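Site visit report: two-arm cloth handling at the Judside workshop
Second-year automation project, group 4
Written by Debora Russo and Valentin Dinu

3 comments | 12 shares

1. Why we went

Our project is about folding laundry by machine. By December we had read a fair amount but none of us had stood next to a working set-up, so our tutor, Borghild Rønning, asked Clolier if we could come to the open day at their Judside workshop. Clolier makes handling equipment for industrial laundries and has a small team working on garments and towels. Five of us went. We had the morning, from half past nine until lunch.

2. The set-up

The demonstration was run by Els Timmermans, who has been on the cloth team since it started. The cell is a table with two small arms fixed along one side and walls round the other three. She told us the walls are mainly there to keep the light even. Earlier the cell stood in the open, and the software made more mistakes on sunny afternoons.

Each arm has a simple two-fingered gripper. We asked why they did not use suction, as we had planned to in our first proposal. Her answer was that air goes straight through most fabric, so a cup that lifts a sheet of card will not lift a tea towel. They tried needle grippers as well and gave them up over snagged threads. We have changed our own design as a result (see section 5).

The control software is called Tudose. It was written in-house and is not sold. It can play back movements recorded by a person, or choose its own movements after being trained on many recordings. For the folding task they had used 900 recordings, made by four operators over one winter. Els said 300 of these were later thrown out, mostly because the operators had each folded in their own way and the software learned a muddle of all of them. After that they wrote a one-page folding guide and pinned it up by the cell.

3. What we saw

We watched two tasks, first spreading a cloth out flat and then folding it. Spreading is the harder one. A crumpled cloth can lie in any number of ways, and corners are often hidden underneath. The arms take hold of an edge, lift, pull gently apart and lower the cloth again, and they repeat this until the software is satisfied with the outline.

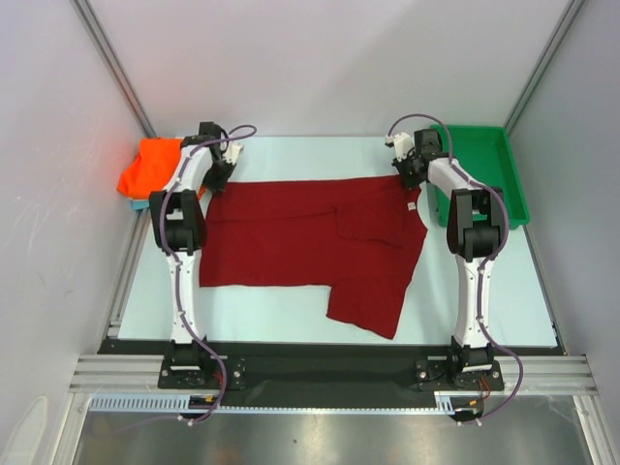 The part that interested us most was how the two arms share the job. If one pulls before the other has a proper hold, the cloth swings round and the attempt has to start again. Tudose makes each arm wait until both grippers report that they are closed. This costs time, and Corrado Palumbo, who looks after the mechanical side, said it was the first thing visitors complain about. He would like a force sensor in each wrist so that the wait could be shortened, but the present wrists have no room for one.

Corrado also talked about cables. They have to be long enough for the arm to reach everywhere and must not drag across the cloth. He said he had spent more hours on cable routing than on the grippers.

4. Results we were given

Clolier let us copy the figures from their last long test. Out of 73 attempts at spreading and folding one cloth, 56 ended with a fold the team accepted. The usual fault was picking up two layers in place of one. Second was a missed corner.

We did not measure anything ourselves. We had meant to time each attempt, but people were asking questions throughout and the arms were paused several times, so our times would have meant very little.

5. What we will change

- Suction is dropped. We will use two-fingered grippers with rubber pads.
- We will agree one way of folding before recording anything.
- The lamp goes inside our enclosure, and the fourth side gets a curtain.
- We have asked the Fistix shop for softer cable. The quote has not come back yet.

We have not settled how to detect a double layer. Valentin wants to try measuring the gap between closed fingers. Debora thinks thin cotton will make that unreliable and would sooner give the cloth a small shake after lifting. Both will be tested next term on the same set of towels.

Our thanks to Els and Corrado for their time, and for the loan of the folding guide, which we still need to post back.

Related reports
Gripper pads: rubber and silicone compared
Building our test enclosure
Notes from the Fistix cable talk
Project plan, second version

Contact the project group | Back to top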